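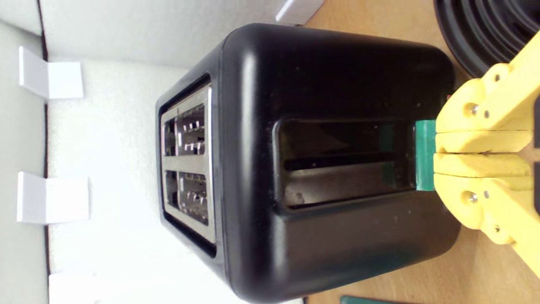 Section 7 of this guide covers the toaster task, the first of the kitchen chores supplied with the Valton bench set. Customers often ask whether the system can make breakfast. At the present release it can't, and the steps in this section are intended to show an operator how much of the chore can be handed over and how much remains with a person. Work begins at the lever. A small tab such as the teal-green one on the black toaster, held between the two flat finger pads, gives the gripper a clear target against a dark housing, and sites choosing their own appliance should look for a similar contrast in color.

## 7.1 Before You Start

1. Unplug the toaster. All practice in 7.2 is done without power.
2. Place the toaster on the bench so that the lever can be reached without crossing the bread slots.
3. Check each wall bracket by hand and press down any that have lifted.
4. Open the Ploline console and load the task file named *Lever*.
5. Set the closing force to 27 percent. Do not exceed this value with a plastic lever.

**Caution:** The emergency stop must be within reach of the operator at all times. Do not place hands inside the walls while the arm is enabled.

## 7.2 Lever Practice

1. Jog the arm until the finger pads are level with the lever tab.
2. Close the fingers. Both pads should meet the tab squarely.
3. Press **Lower** and wait for the console to report the end of travel.
4. Open the fingers fully before moving the arm away.
5. Repeat until the console has logged 610 attempts. These may be spread over several sessions.

**Note:** With the power off, most toasters will not hold the lever down. A lever that springs back is not a fault and should be logged as a completed attempt if the end of travel was reached.

If the toaster slides during step 3, stop the arm and fit the non-slip pads from the Tse accessory kit. Do not steady the toaster by hand.

## 7.3 Adding the Plate

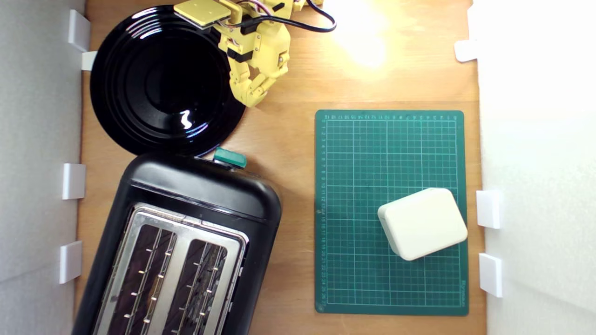 *Reading time for this part: 2 minutes*

The plate task uses a wider area of the bench. A round black plate stands at the end of the toaster, close to the lever, and the cutting mat lies to the other side with a strip of bare wood between them. Any similar arrangement is acceptable, provided the fingers can come down beside the plate rim without touching the housing.

1. Confirm that the plate is empty and lies flat.
2. Load the task file named *Transfer*.
3. Lay the foam practice slice across the toaster slots. Do not insert it.
4. Start the run and observe from outside the walls.
5. Record the result as *placed*, *dropped* or *stopped*.

**Caution:** Glossy plates may reflect the bench lamp and mislead the vision system. If the console shows a false edge, lower the lamp and run the check again.

## 7.4 What to Expect

Lever practice is the more dependable of the two tasks. In our own trials at Zommont, over 1,000 lever attempts were made before the task file was approved for release. Transfer remains under trial. Real bread bends, tears and sheds crumbs - the foam slice does none of these things - and results from 7.3 should not be taken as a measure of readiness for a working kitchen.

Heated operation is not supported. It will be reviewed in April, and sites wishing to take part should write to Laurinda Guerreiro, Documentation and Training, giving the serial number of the bench.

Section last revised 1/20/18. Continue to Section 8, Cleaning and Storage.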